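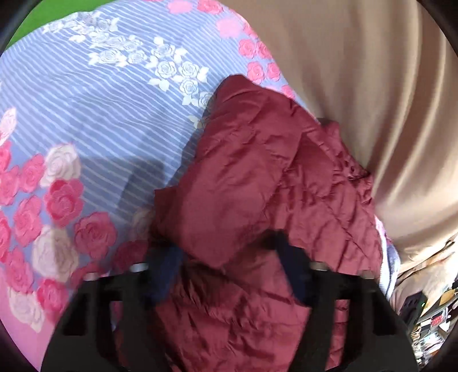
Figure 7. Gripper with jaws spread at a maroon quilted garment.

5. Recruitment and shortlisting

The vacancy notice for the Trollonach depot went out in August, for warehouse assistants, entry grade, no experience asked. In all 2387 forms came in through the Flimeo portal. Far more than planned for. Duplicates taken out first (same name, same birth date), then forms with no school certificate attached.

Shortlisting was by merit list only. No interview at this stage – the earlier round at Steston had used one, and scores varied a lot between panels (Szekeres and Hegyi, earlier report). Marks from the school certificate counted for most of the total, the written test for the rest. Ties went to the older applicant, as in the notice.

The written test ran over 12 days, two sittings a day. Papers in the local language or English. Candidates who missed there slot could ask once for another. Late requests were refused, though Paiva notes that the wording of the call letter was unclear on this and a few complaints were upheld.

Medical check came last, eyesight and lifting. Fail rates by age group are in the appendix. We did not have acces to the doctors' notes, only pass or fail, so reasons for failure are not discussed. Age limits and the fee waiver are taken up in the next section.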